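Print this page | E-mail this report
12 comments | 31 shares

Pora Youth Football -- preseason progress report to the Wuvport Sports Fund
Posted in February by Sobia Afridi, program coordinator

Quick one this time, sorry, we are two weeks from first practice and I am writing this between phone calls. Full budget sheet goes to Gerardo Pascual separately.

Registration. 205 players signed up as of 9 a.m. today, across five age groups. Target was 200 so we are over. The under-10s filled first. Under-14s still thin on linemen, same as last year. Waitlist for flag only. We are not opening a second flag team unless we get another coach -- Zulkifli Tarigan is asking around at the high school.

Equipment. Your second payment went here. Helmets all back from reconditioning, nine failed and got pulled. Replacements ordered, not delivered. Shoulder pads OK in every size except youth small. Mouthguards: bought 594, which sounds like a lot but they go missing at a rate I can't explain to anyone without kids. Small stuff (chin straps, cleats, kicking tees) is getting sorted by age group before handout night.
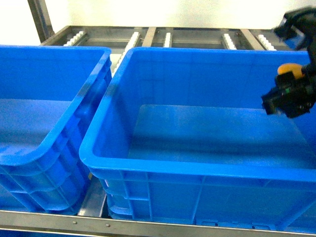
Two blue bins on a metal shelf.

Handout night is planned for the first week of practice, 6 p.m. to 8:30. Parents sign for helmet and pads together this season, one form. Last year's two-form thing was a mess and we ended up short 14 practice jerseys with no paperwork. New form is done, Minoru Sakai is getting it translated.

Field. City gave us the lower field at Nagano Park through the end of the season, plus the upper one for game days. Lights on the lower field work on three of four poles. Repair request is in. Until its fixed the older kids practice first and we finish by sundown. Lining the field ourselves again, paint is bought.

Coaches. 18 confirmed, need 22. All returning coaches finished the tackling course. Four of the new ones havent done the concussion module yet and they don't get on the field until they do. Sota Iwasaki is chasing them.

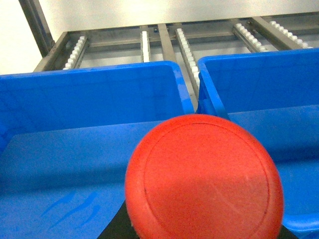 Red and blue, up close.

Spring clinic. Ran it indoors over one weekend. Footwork, stance, safe tackling on the pads, no live contact. Good turnout on the first morning, dropped off after lunch on the second. Would do it as two mornings next time and skip the afternoons. Survey came back mostly positive, main complaint was parking.

Money so far. Spent 654 on reconditioning freight, higher than quoted, we are arguing it. Skesilico came through with their match, $1000, already in the account and set aside for fee waivers. 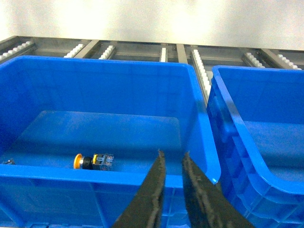 Waivers: 27 families approved, nine pending. Nobody turned away for fees so far. If the pending ones all come in we use up the match and dip into the general line a little. Would like your OK on that before opening week if possible.

Travel. Four away games, two of them over an hour. Bus quote is in but only from one company -- need a second one before I can sign. Carpool is the fallback for the under-10s.

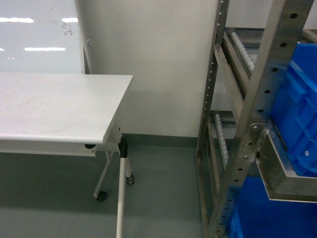 Still open: the bus, four coaches, the light pole, youth small pads, and first aid cover for game days. The last one worries me most. We had a trainer for every home game last season and she has moved away. Two leads, nothing signed.

Next report after the opener. Call me if the waiver question needs a vote on your end.

-- Sobia

Print | E-mail | Comments (12)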